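Schubladen, die klemmen – kurz notiert

Holzschublade hakt? Erst mal ganz rausziehen, leer machen, Laufleisten abwischen. Da sitzt meistens nur Staub und altes Fett. Dann trockene Kernseife oder Kerzenstumpf drüber, zwei, drei Striche reichen. Kein Speiseöl!! Wird ranzig und klebt nach einem Sommer schlimmer als vorher.

Hakts immer noch: Leiste leicht anschleifen, 60er Korn ist zu grob, lieber feiner. Immer mit der Faser. Zwischendurch einschieben und testen, weg ist weg.

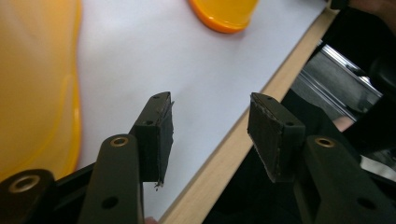
Bei Metallschienen anders vorgehen. Schrauben nachziehen, Schiene mit altem Pinsel ausbürsten, ein Tropfen Nähmaschinenöl, fertig. Rollen gebrochen = neue Schiene, kleben hält nicht. Vorher Länge messen, meine war 43 cm, hatte natürlich erst die falsche bestelt.

Boden hängt durch? Umdrehen, neu einschieben, Leimpunkt hinten in die Nut. Über Nacht liegen lassen.

Im März nochmal nachsehen, nach der Heizperiode ist das Holz trocken und die Griffe sind gern locker. Handfest anziehen reicht dan.

Malte Vogler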